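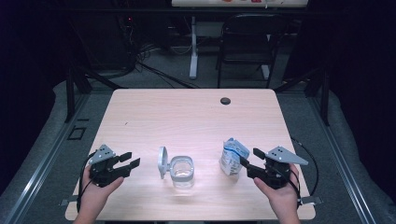
The hand-held pair at station 9 came due for service this fall, and this page records how we set the station back up afterward. We look after the grippers, the cables and the table at the Reldale workshop. The people who run the sessions look after everything else. Each gripper goes back on the side it came from, with its cable led outward, one off the left edge of the table and one off the right, so the two never cross in front of the person holding them. We check fit with ordinary small goods, and a glass jar with a hinged lid is a good one to begin on. It stands up straight, and a badly closing finger shows up quickly against the glass.

Station 9 was built up in February from Clomen rail and has had the same table since then. The log had the grippers at 2187 cycles when they came off. Our interval is 2000, so they were a little over. Nothing was broken. The left one had developed some play in the finger links, and the right one had a cable jacket starting to wear where it leaves the body.

Work done on the left gripper

Body opened, dust cleaned out with a dry brush. No compressed air, which pushes grit into the pivots.

Finger links taken off, pins wiped, one pin replaced. The old pin had a flat spot that could be felt with a fingernail. It is in the drawer marked Galter with the other worn parts.

Fasteners put back hand tight, fingers opened and closed a few times, then final tightening. If you tighten them fully before moving the fingers, the links can bind near the closed position.

Top plate checked for bends by laying it on the flat stone. It was fine and went back on with the same screws.

Work done on the right gripper

Cable replaced end to end. We used to cut out the worn section and splice it, but the splice made a stiff spot right where the wrist turns.

Strain relief replaced with the longer De Luca type. It adds a little length behind the hand. The operators have not complained about it on station 4, where it has been in use since spring.

Contact pads looked at under the lamp and left alone. There is plenty of surface on them.

Table and frame

The table is held by small metal brackets at the front corners. Both were snug. If a bracket is loose, the table shifts a little every time somebody leans on it, and the positions taken at setup stop matching. Check these before you touch any settings.

We also pulled the grommet out of the tabletop, cleaned under it and pushed it back in. Crumbs and bits of packaging collect there. The mat around the base was vacuumed.
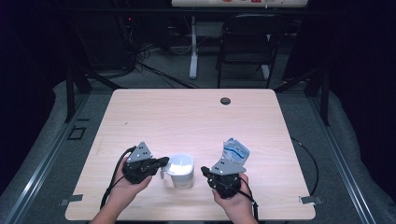 After the mechanical work comes the hand check, and it is always done with both grippers at once. A gripper can feel fine when you try it alone on the bench and still be awkward as part of a pair, usually because the two cables pull with different force. We saw that here. The new cable on the right was stiffer than the old one on the left, and the right hand kept being turned outward. Giving the new cable a wider loop before its first tie point took care of most of it. New cable also softens with use, so we will look at the loop again in a couple of weeks.

The order for the hand check is the same at every station:

1. Both hands on, nothing on the table. Open and close slowly. Listen for clicking.

2. Bring the finger tips toward each other over the middle of the table. They should meet at the same height when the wrists are level.

3. Rigid item, standing up. Close on it from one side and then the other. It should not walk across the table.

4. Small cup or tub with a lid. Hold with one gripper, work the lid with the other. Try the swap as well, left for right.

5. Soft packaging, held near the bottom end. Both pads should lie flat on it. If only the upper corner of a pad touches, go back and check the link fasteners on that side. 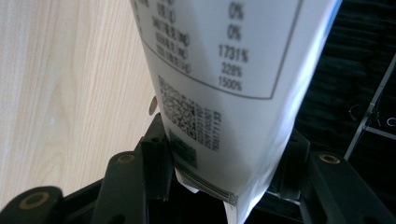

Settings after service

Opening limit unchanged on both grippers. Closing force set back to 400 on the controller scale, which is where all the stations run. The left one had crept up over the summer, probably to make up for the play in the links. With the new pin in, the extra force is not needed and only wears the pads.

Zero position was taken again on both, fingers fully closed, twice each. Do this after the cables are tied and not before.

Parts used

One link pin, one full-length cable, one long strain relief, four cable ties. All of it came out of stock. There is one full-length cable left on the shelf, and a reorder takes around 9 days.

Still open

The left cable is the older type and should be changed at the next service so that both sides feel the same. The label on the left gripper is hard to read and needs to be printed again. The spare pair has not been checked since it came back from station 4, so please don't put it on anything until it has a new tag.

Page last updated October 24, 2018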